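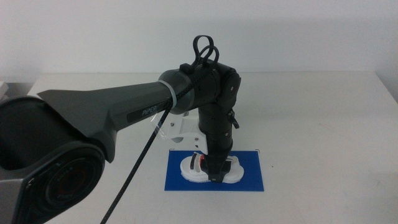
Workshop Tips: Yoyo Bearings, Axles and String

Last revised 27/06/2024

These notes cover maintenance of unresponsive metal and plastic yoyos with a removable ball bearing. Most of it applies to responsive models as well, with the exceptions given under Lubrication. Wooden fixed-axle yoyos are a separate matter and are left out.

Tools

A clean towel or tray with a lip. A small glass jar with a tight lid. Tweezers. A bearing removal tool, or a drill bit whose shank fits snugly inside the bearing's inner race. A sewing pin. Cotton swabs. Paper towels. Safety glasses if a spring or C-shaped retaining clip is involved.

Pliers are used on bearings by most players at least once. If nothing else is on hand, wrap the jaws in two turns of masking tape and pull straight out. Gripping a bearing hard enough to dent the outer race ends its useful life, and a bent shield will drag on the balls in a way that no cleaning will fix.

Opening the yoyo

Hold one half in each hand and turn counterclockwise. If the axle stays tight in both halves and the yoyo will not open, put on a pair of thin rubber dish gloves and try again. Do not clamp the body in a vise. Anodized finishes mark easily, and plastic rims can deform without showing it until the yoyo is thrown.

Once open, note which half holds the axle and which side of the bearing faces that half. Bearings often settle into one orientation. Putting them back the same way avoids chasing a vibration that was not there before. A dot of permanent marker on the inner face of one half is enough.

Removing the bearing

Slide the drill bit shank into the inner race and pull with a slight rocking motion. On a tight seat, rock in four directions in turn, a little each time. Pulling hard from one side can score the seat. With a dedicated tool the procedure is the same.

If the bearing does not move, put the half in the freezer for 7 minutes and try again. Results vary with the body material. Heat is sometimes suggested and does work on some aluminum yoyos, but it softens the adhesive under silicone response pads and is better avoided on anything plastic.

Shields

Most bearings in current yoyos have a shield on each side, held by a thin C-shaped clip. Find the gap in the clip, place the point of the sewing pin under one end, and lift toward the center. Keep a finger over the opposite side. Work over the towel. The clip is small, bright and very hard to find in carpet.

Tap the bearing face down on the table and the shield should drop out. Whether to put the shields back afterward is a matter of preference. An open bearing is easier to clean and gets dirty sooner. Svatopluk Koubek, who serviced the loaner yoyos at the Wollville club for 3 seasons, left one shield off and faced the open side toward the body. I have used the same arrangement and have no complaint with it, though it does collect string fiber.

Pressed-in shields with no visible clip cannot be removed without damage. Clean those bearings whole and allow a longer soak.

Cleaning

1. Remove shields and clips. Set them aside on a paper towel.
2. Place the bearing in the jar and cover it with solvent to twice its height. Use 91 percent or stronger isopropyl alcohol, or odorless mineral spirits. Mineral spirits cut old oil faster. Alcohol leaves less behind.
3. Close the lid and swirl for one minute. Do not shake hard.
4. Let it stand ten minutes, swirl again, and look at the liquid. If it is cloudy or there is grit at the bottom, pour it off into a waste container and repeat with fresh solvent.
5. Lift the bearing out with tweezers and set it on a dry paper towel.
6. Push the bearing onto the tip of a pen and blow it dry with a hand bulb or canned air held well back.

Solvents are flammable. Work near an open window and away from the stove, pilot lights and anything that sparks. Used solvent goes in a labeled container to the local hazardous waste drop-off, and never down a drain.

Canned air at close range will spin a dry bearing very fast. It makes a pleasing sound and wears the balls. Hold the outer race still with a fingertip and let the air pass through.

Ceramic bearings are cleaned in the same way. The balls are ceramic but the races are usually steel and will rust if left damp.

Testing

Put the bearing on the pen tip and flick the outer race. A clean, dry steel bearing should run smoothly and come to a gradual stop. A sudden stop means dirt. A rough feel that is still present after two cleanings usually means a pitted race, and the bearing should be replaced.

Spin time on a pen is a poor measure of play. I logged 70 flicks across the bearings in my case one February and compared them with sleep times on the string. The two lists did not rank the bearings in the same order. Use the flick test to find faults and leave it at that.

Lubrication

For unresponsive play, one small drop of thin bearing oil is enough, applied with the tip of the pin. Dip the pin, touch it to one ball, and turn the race a few times. A drop straight from the bottle is too much. An over-oiled bearing will make the yoyo snag or return early until the excess works out, and it may get onto the response pads in the meantime.

For responsive play, use a thicker lubricant. It slows the bearing and helps the yoyo come back on a tug. Apply a film to the balls with a swab and wipe the outer race.

Running dry is common and the bearing will be louder. It will also wear sooner. I keep two bearings dry for indoor practice and oil the rest. Saturnino Sepúlveda disagrees with me on this and runs everything dry, replacing bearings as they go. It costs more, but he spends less time at the bench.

Avoid general-purpose spray lubricants. Many leave a sticky film once the carrier has evaporated. Cooking oil goes gummy and should not be used at all.

Axles

Check that the axle is straight by rolling it on a sheet of glass. Any wobble and it should be replaced. Confirm both thread size and length before ordering. An axle that is slightly too long will bottom out before the halves close on the bearing, leaving a gap that lets the string slip down beside the seat.

Clean threads with a swab and alcohol. Metal dust on the swab is normal the first time. If it is there every time, the threads are being cross-started: turn the half backward until you feel the thread drop, then turn it forward.

Tighten until the halves meet the bearing, and then a very small amount more. Overtightening strips aluminum threads. A yoyo that loosens in play can be treated with a drop of removable threadlocker on one side only, left overnight. Keep threadlocker well away from the bearing. Do not use it on plastic bodies, as some types will crack them.

Response pads

Lift an old pad with the pin at one edge and peel. Remove leftover adhesive with alcohol on a swab, then let the groove dry fully. Press the new pad in with the back of a spoon, working around the groove. Do not stretch it. A stretched pad creeps back and lifts within a few days.

New pads are grabby. Expect the yoyo to be slightly responsive for the first several sessions. Replacing one side at a time, a week apart, makes the change less abrupt.

For flowable silicone, overfill the groove slightly, level it with a single pass of an old plastic card, and leave it 24 hours. Touching it up partway through curing always looks worse.

String

Change the string when it feels fuzzy at the bearing loop, when it is flat or gray there, or when it will no longer hold neutral tension. For counterweight play, check the counterweight end as well. The knot there takes repeated impact and can wear under the bead where it is not visible. Slide the counterweight up and look.

I cut string for short players in batches, stored flat in envelopes with the length in centimeters on the outside. Most of mine read 126 or less. Do not store string wound on a card, as it takes a set at every corner.

To correct tension, let the yoyo hang at the end of the string and allow it to unwind. If the string hangs in a loop that twists on itself, it is too tight. Strings vary in twist direction between makers, so check before adding turns.

Vibration

Work through the following in order, throwing the yoyo after each step.

- Open and close the yoyo again, and confirm that it is seated evenly.
- Turn the bearing over.
- Swap in a bearing known to be good.
- Roll the axle on glass.
- Shift the axle a quarter turn deeper into one half.
- Check the bearing seats for burrs. Remove any with fine polishing paper, by hand.

If vibration remains, the body is probably out of true, most likely from an impact. Mild vibration has little effect on play. Do not file or sand the rims to balance them.

Storage

Keep yoyos dry, with the string off or loosely wound. Foam-lined cases hold moisture after outdoor use, so leave the lid open overnight. Spare bearings keep best in small screw-top vials with one drop of oil, labeled by size. Mixed sizes in one vial will cause trouble sooner or later, and the common ones are close enough to be confused by eye. Measure with calipers.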